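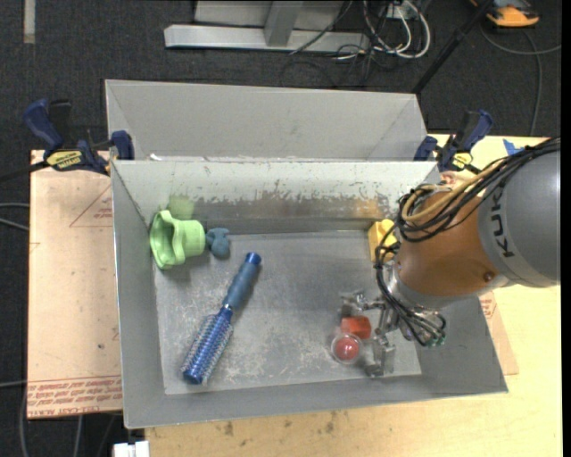
Raelene Rakena writes that she paid for the extended plan on her dryer, paid again when it renewed, and still can't find a page that tells her what she bought. Her letter asked most of the questions below. The rest came in after our first page on service plans went up in March, and we've added to the answers where readers pushed back.

# Extended warranties and service plans: your questions

Last updated 9 September 2021

## Is an extended warranty ever worth it?

Sometimes. We'd start from no and make the seller talk you out of it.

A plan is priced so that the company selling it comes out ahead. It has to cover repairs, the call center, the store's cut and a profit, and all of that comes from people like you. You may be the unlucky buyer who gets a good deal. Most buyers aren't, or the plan would cost more.

The case for buying is strongest when a breakdown would put you in real trouble and you couldn't borrow or save your way out of it. It's weakest on cheap things. A plan on a toaster is silly.

## The salesperson at Stunora said the manufacturer's warranty "barely covers anything." True?

Ask to see it. The manufacturer's warranty is a written document, usually a page or two, and it's either in the box or on the maker's website. Read it before you take anyone's word for what it leaves out, including ours.

We did this with the Sirow washer that three readers asked about. The basic warranty covered parts and labor for a year and the motor for longer. The Stunora plan "started on day one," which sounds generous until you see that for the first year it mostly repeated coverage the buyer already had.

## So a three-year plan may only give me two extra years?

Often, yes. Find the start date and the end date in the contract and write them both down. Then divide the price by the years you're getting that you didn't have before. On Kane Pomare's washer the plan cost $183, which the store described as $61 a year. With the overlap taken out it was $91.50 a year.

Kane bought it anyway. His choice, and he knew the number.

## What do these plans usually leave out?

Read the section called "Exclusions" or "What is not covered." Watch for:

- normal wear
- damage from power surges (sometimes covered, sometimes sold as an add-on)
- rust, mold and "environmental conditions"
- cosmetic damage
- anything the technician decides was there before the plan began
- failure to do maintenance, with the maintenance described somewhere else

That last one bothers us most. The Flisovex contract that Tayla Ruddock sent in says the owner must keep "adequate records of care." It doesn't say what adequate means. We asked twice and were sent a link to the same contract.

## Will they replace the item if it can't be fixed?

Maybe. Look for the words "at our option." They mean the company picks between repair, replacement, store credit and cash, and you don't. A replacement can be refurbished if the contract allows it. Credit may be based on what the item is worth now.

Also look for a limit on total claims. One furniture plan we read stopped at $2,000, which was less than the couch cost.

## Is there a deductible?

Check. Tayla's plan charges $100 per visit – per visit, so a repair that needs two trips might cost you twice. Her contract isn't clear on that point either. If the deductible is close to the price of an ordinary repair, you are paying for very little.

## Can I cancel?

Usually, and you may get some money back. Rules vary by state, and the contract should list yours. Cancel in writing and keep a copy. If the plan renews by itself, cancel the renewal too, and check the card statement afterward.

## Doesn't my credit card already cover this?

It might. Some cards add time to the manufacturer's warranty if you paid the full price with the card. Plenty of cards have dropped the benefit, though, so an article from a few years back is no help. Call the number on the card and ask for the current terms in writing.

## What should I do with the money instead?

Put the plan price in a savings account each time you turn one down. Roy Cropper in Henare has done this for six years and says he's ahead, although by his own account he has been lucky with refrigerators. One household proves nothing. It's still your money while it sits there.

## Fletcher Brunton says his plan paid for a whole new oven. Aren't you being unfair?

We believe him. He sent the paperwork, the claim was handled in a week, and he was treated well. We'd only say that happy claims are the ones stores like to repeat, and we haven't found a seller that will tell us how many claims it turns down. If one of them wants to publish that, we'll link to it.

## Do you earn anything from plan sales?

No. We don't take ads from plan companies or stores that sell them. You should ask that of every page like this one – a surprising number of "is it worth it?" articles end with a button.

## Can you read my contract for me?

We can't give legal advice, and we don't have time to read every one. Send it if you've found a clause that makes no sense to you, and take your account number off first. Your state's insurance or consumer office is the place for an actual complaint.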